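Does a Dish Rack Really Dry Your Dishes?

People will tell you that washed cups "dry themselves." Be suspicious of that. A cup can't do anything. Water leaves it in two ways: it drips down, or it turns into vapor and floats off into the air.

Dripping needs holes. That's why a strainer is full of them. A solid tray would just hold a puddle, and your mug would sit in it. 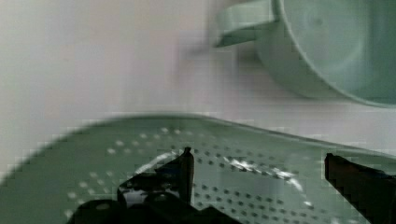
Why do wet glasses get spots?
Tap water carries tiny bits of minerals. The water leaves, and the minerals stay behind on the glass.

Now for the vapor part. Grown-ups say warm air dries things faster. Don't take their word for it. Put two wet spoons on two saucers, one in a sunny window and one in a shady corner, and check them every few minutes. I tried this in May and the sunny one won by 19 minutes. Your kitchen may disagree with mine – write down what you get.
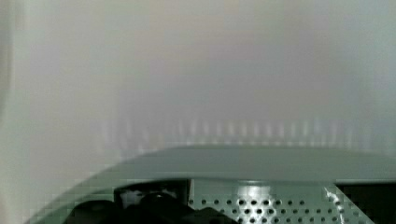
Does Everything Need a Plate?

Play kitchens are handy for testing kitchen rules, and some rules look shaky. Who says food goes on plates and sauce stays in the bottle? Lay a ketchup bottle on a plate and put the strawberries and the orange slice beside it. It's a silly dinner, but the toy food won't get dirty.
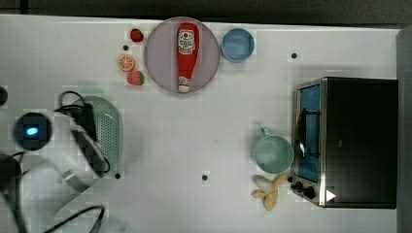
What Is the Bowl For?

A bowl has high sides, so it can hold soup. A flat plate can't hold much of it. I'd call that a fair rule, and you can test it with water over the sink.

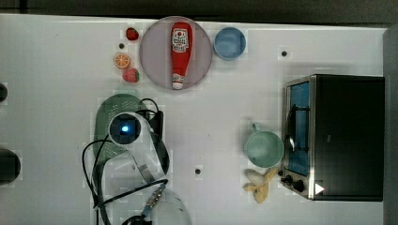
Comment from Hosto: We did the spoon test and our shady spoon dried first. It was next to a fan, so maybe moving air matters more than sun?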